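How to compare two multi-fingered hands on a bin and shelf task

Vallthorpe Workshop Notes
Posted 9/17/19

Most hand comparisons we read before buying were done on a bench, with a block and a cup placed square to the arm. They say little about how a hand behaves when the part is shiny, badly shaped and lying in a bin next to something else. This page sets out the test we now use. It needs one robot with two arms, a plastic bin, a shelf and a few ordinary objects. Allow a full day for each pair of hands.

We wrote it for our own trial of the Jovia hand against the Thevar hand, but nothing in the steps depends on those two. Both were driven from the same controller, a Jusudow unit, with the same software build from start to finish. If you change the controller halfway through, start again.

What you need

A deep bin with a rim the wrist can clear. Cardboard boxes in more than one size. One awkward moulded part with a glossy surface. A shelf or rack with a front rail, at a height where the arms have to reach up. A wrist camera and a head camera, both recording. A notebook.

Step 1. Check the hand before you fit any objects

Power up the hand with the arm parked and clear of everything. Open and close each finger by itself, slowly, then all of them together. Watch the joints and not the screen. A finger that lags or stops short will spoil the results later, and it is much easier to find now.

Next, look at the wrist camera view with the hand open. You want to see the fingertips and a good piece of the floor or bin beyond them. If the body of the hand hides more than you can live with, move the camera before you go on, and write down where you put it. A bulky hand nearly always costs you part of the view.
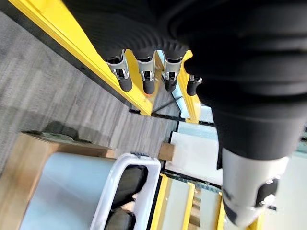 Check the thumb separately. On many hands it has its own range and its own stop, and the default open pose may leave it across the space you need for a wide part. Save an open pose with the thumb well out of the way and use it for every approach.

Last, run the fingers open and closed 60 times with nothing in the grip. Compare the open position at the end with the open position at the start. If they differ, recalibrate and repeat the run. Do not carry on with a hand that drifts when it is empty.

Step 2. Load the bin

Put the boxes in first, towards the back, and lay the moulded part across them at an angle. Leave some free space near the front wall so the fingers have somewhere to go. Do not tidy the load to suit one hand. Take a picture from the head camera and use it to put everything back in the same place each time.

We use used shipping boxes because the tape and creases give the fingertips different surfaces to deal with. A new, clean box is too kind.

Set both arms to a ready pose over the near rim. The wrists should be high enough that a small sideways error does not drive a finger into the plastic.
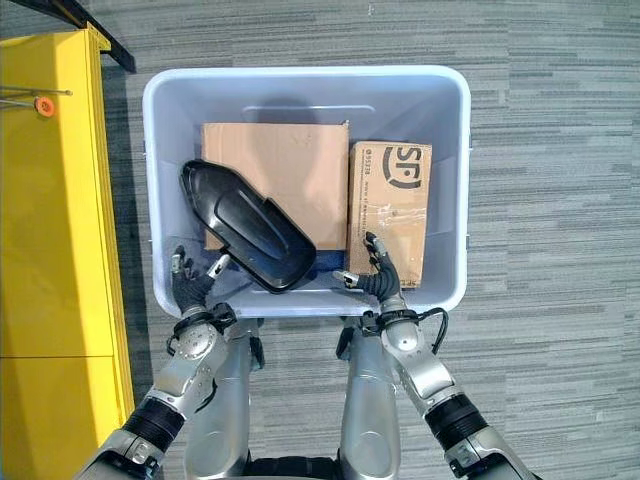
Both hands at the near rim, with the black moulded part lying across the plain box.

Check the cables at this point. Move each arm slowly from the ready pose to the deepest point in the bin and back, and watch any loop that stands away from the forearm. It must not catch the rim. If it does, change how the cable is fixed and not the path of the arm, or the two hands will end up being tested on different moves.

Step 3. Pick the moulded part

Our part is a car side mirror. It is a good test object because there is no obvious place to hold it. The housing is smooth and curved, the glass should not be pressed hard, and the cable gets in the way of everything. The base is the safest place to grip.

Use one arm for the pick and hold the other clear of the bin. Bring the fingers down to the base, close until they touch, pause, then close to the set force. The pause matters. It lets you see on the head camera whether one finger has landed first and is pushing the part round.

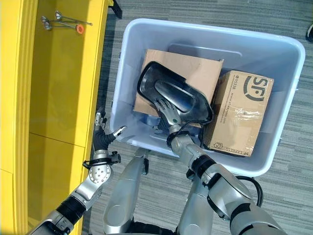
Start with the lowest force setting that the maker recommends and go up one setting at a time. Make the same number of attempts at each setting with each hand. For every attempt, write down one of these results:

Held – lifted clear of the rim and kept there until you tell the arm to put it down.
Slipped – lifted, then moved in the grip, whether or not it fell.
Missed – did not leave the bin.
Stopped – you or the controller halted the move.

Keep "slipped" apart from "held" even when the part stays in the hand. In our trial the Thevar hand had more full lifts at low force, but plenty of them had turned in the grip on the way up. The Jovia hand missed more often and hardly ever let the part turn once it had it. A single success rate would have hidden that.

Once the mirror is done, repeat with the smaller box. Grip it across the narrow sides. Cardboard gives under the fingers, so look at the box afterwards and note any dents.

Step 4. Reach up to the shelf

Bins only test a hand pointing downwards. Weight acts differently on the fingers when the palm faces up or forward, and some hands that close neatly over a bin are slow to open when raised.

Bring both arms up under the front rail of the shelf with the hands open. Hold for 2 minutes. Watch for fingers sinking out of the open pose and listen for the motors hunting. Then close and open each hand in the raised position and compare the timing with your notes from step 1.

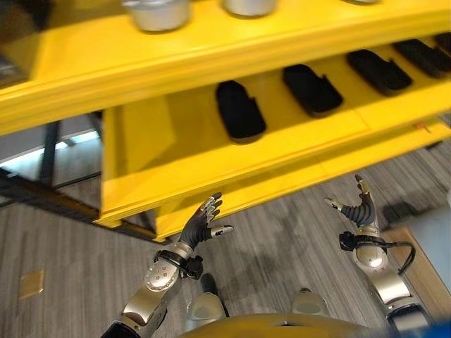

Keep the first few moves short of the rail. A metal fingertip will mark paint, and a knock at that angle puts the load on the smallest joints in the hand. When you are happy with the clearance, move on to reaching over the rail and down to whatever is on the shelf. Foam inserts are a fair starting object. Metal cups are harder, and we leave them to the end.

If the head camera has to tilt back to see the shelf, check your hand-to-camera calibration again at that tilt. Ours was fine looking down into the bin and clearly out when looking up. We lost most of a day in April to this and blamed the hand for it.

Step 5. Swap hands and repeat

Fit the second hand to the same arm. Enter its weight and its tool length in the controller before you move anything. Go back to step 1, including the empty run, and work through in the same order.

Use the same logging rate for both. We log at 1000 samples a second, which is more than you need for the pick but useful when you want to see exactly when a slip began.

Reading the results

Put the attempts for each hand side by side, sorted by force setting. Look first at the lowest setting where "held" beats everything else, since that is the setting you would use day to day. Then look at the stops. A hand that needs you to step in is costing you time, even if its lifts look good.

For our work we kept the Jovia on the right arm and put the Thevar on the left, where it mostly steadies things. The raised test is the one we would lengthen next time. Two minutes was enough to show a finger sinking on one hand, but not enough to tell whether it would settle.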